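Questions People Ask Us About the Brurnis Seed Swap

How does the swap work?

You bring seeds you saved, you put them on the long table, and you take home seeds somebody else saved. That's the whole thing! There are no tickets and no points. Last March we had 1401 packets change hands in one afternoon (Gromeo beans went first, as they always do), and people were still trading in the parking lot when we locked up.

I've never saved a seed in my life. Can I still come?

Please do! First-timers get to take up to 30 packets, same as everybody. All we ask is that you try to save something from what you grow and bring it along next year, even if it's a single envelope of lettuce.

What should I start with?

Beans, peas, lettuce and tomatoes. They mostly pollinate themselves, so what you plant is very likely what you'll get back. Squash is a wild ride. It crosses with any other squash of the same species nearby, and you can end up with something striped and bitter (don't eat the bitter ones, they can make you sick).

Do I really have to ferment tomato seeds?

It's worth it. Squeeze the seeds and juice into a jar, add a splash of water, and leave it on the counter for 2 or 3 days until it smells pretty awful. Then rinse well and dry the seeds on a plate. Paper towels work too, but you'll be peeling them off in April and muttering.

What goes on the label?

Variety, year, and the town where you grew it. If you don't know the variety, tell us what you do know! "Red, pear-shaped, from my aunt in Vokgate" is a perfectly good label and a lot more fun to read.

Can I bring store-bought seeds?

Yes, if they're unopened and not too old. Onion and parsnip seed fades fast, so please keep those to last year's packing or newer. Hybrids go in their own box, marked F1. 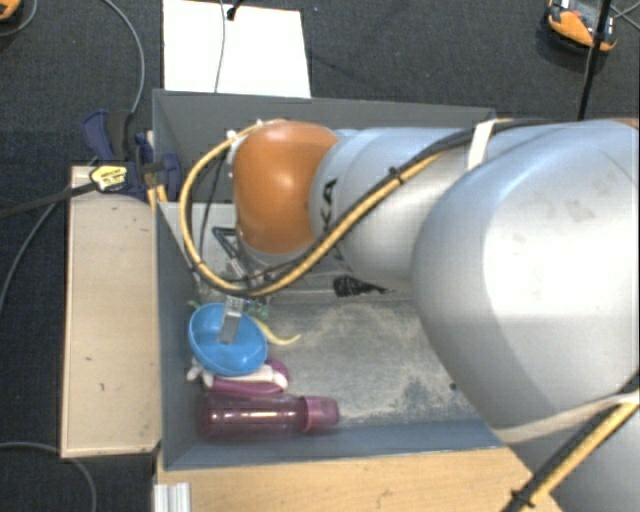 By Aldo Dal Bello
Updated 12th August

How do I keep seeds over the winter?

Cool, dark and dry. A glass jar with a tight lid in the back of a closet is fine for most of us. Let them dry all the way first, or you'll open that jar to mold. A bean is ready when it snaps or shatters under a hammer and doesn't squash.

Where do we meet?

At the Barbieri hall in Brurnis, side entrance. The front steps are steep, and the side door has a ramp. Doors open at ten, and we pack up when the coffee runs out.

Do you take envelopes?

Always! We went through 800 last time. Small coin envelopes are best, and clean used ones are welcome too.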